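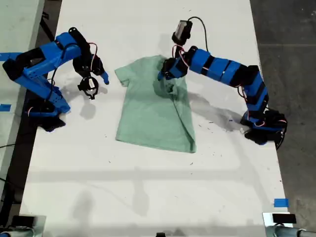 I cut my clothes down to what fits in one dresser and half a closet rod. A few people asked how I did it so I'm going to write it out in posts. It took most of a month and I did it in the evenings.

Starting point: one dresser, one full closet, two bins under the bed, and a chair that held whatever didn't go back anywhere. I live alone in a one-bedroom. All of that was mine.

First thing I did was T-shirts, because I own more of those than anything else and I don't have feelings about most of them. I put every one on the bed, including the ones in the laundry. There were 69.

I wear maybe the same ten. The others were from races, old jobs, a blood drive, two different family reunions, and a bunch I bought in packs when the ones I had got thin at the collar. I never threw out the thin ones.

The rule I used for shirts: if I put it on right now, would I go to the grocery store in it. If yes, keep. If I'd only sleep in it or paint in it, it went in a second pile and I was allowed 5 from that pile.

Five was hard. I have painted one room in the last four years.

Someone will ask about the sentimental ones. I kept my Mulerard shirt from the summer I worked the docks there. It has a hole under the arm and I don't wear it. It's in the top of the closet in a shoebox with some letters, so it doesn't count as clothing anymore, it counts as papers.

Pants went faster. Pants either button or they don't. I tried on every pair in one evening with the heat turned up and that was the worst evening of the whole thing. Eat first.

I had three pairs that needed a hem or a zipper and had been waiting on that since before I moved. I gave myself until the end of the week to take them to the Le Goff place on the corner. I took two. The third one went out.

Le Goff charged me less than I expected and had them back in a few days. I'd been putting off that errand for a couple of years.

Sweaters: check the elbows and check for moths. I found moth holes in a gray one and then had to stop everything and wash all the wool, vacuum the closet, and wipe down the shelf. That cost me a whole weekend. If you have wool, do it first.

Cold water, wool soap, roll it up in a towel to press the water out, dry it flat. Don't hang a wet sweater. I did that with a green one in college and it came to my knees.

Coats. I had six. I kept a rain shell, a winter one, and a nice one for funerals and interviews. Perrine Pichon took the blue parka because hers had a broken zipper, and she came over to get it the same night so I couldn't change my mind.

She also took a look at my keep pile and pulled out four things I had never once worn in front of her. She's known me a long time. Three of them went.

Getting rid of it. This is where I got stuck the last time I tried. Bags sat by the door until I started taking things back out of them. This time I tied every bag shut as I filled it and put it straight in the trunk of the car.

Good stuff went to the thrift store. The donation desk closes earlier than the store does, so look up both. They didn't want anything stained, and they didn't want single socks, obviously.

Worn out stuff went to the textile bin behind the library. Ours takes holes and stains as long as it's clean and dry. Yours may not. Read the sign on it.

I tried selling a few things on Pulix. I listed a pair of boots, a wool skirt, and a leather bag. The bag sold for $60. The boots got a lot of messages and no buyer. I took the skirt down and gave it away. For me it wasn't worth the time except for the bag.

Dorian Gautier does it the other way. He lists everything, and whatever hasn't sold by January goes to the thrift store. He's patient about it. He also has a garage.

Folding. I fold shirts in thirds and stand them up in the drawer so I can see all of them. I know everybody's heard this one. I resisted it for years and it does work, but only if the drawer isn't packed. When it's packed they all come up together when you pull one.

If you have deep drawers, put a box inside. I used the lids from the two bins I emptied, cut down with a utility knife. You don't need to buy organizers. I bought some once and they're in the trunk with everything else.

Underwear and socks don't get folded. They go in the drawer. Life's short.

The chair is still there. I wear jeans more than once before I wash them and they need somewhere to be between. I put 2 hooks on the back of the closet door for that and now I use the hooks and the chair.

Last load went to the thrift store 17/12/2022. I haven't missed anything yet except one black belt, which I think was in a coat pocket. Perrine, check the parka.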